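Pirnstead Reading Hour: progress report, 07/04/2021

We had a great first stretch! Your grant let us open 3 new reading groups, and 39 kids are now signed up - more than we dared put in the proposal. Annelies Sutter runs the Cluvach group and has already asked for longer sessions. 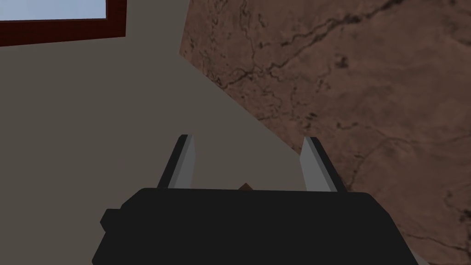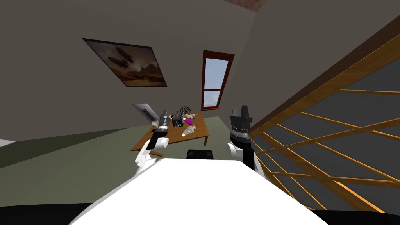
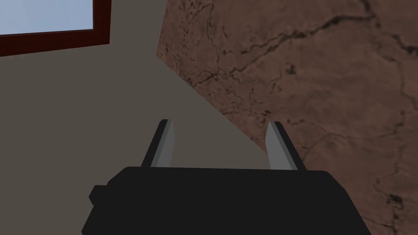 Book money is holding up well. Thaler gave us a good price on the picture books, so we bought a second set for the youngest readers, who wear them out fast. Fabian Tanner is training six new tutors and they're a lovely bunch.

Still open: the Okosum group needs a later start time, as the bus gets in at seven minutes past. We hope to have that settled by May.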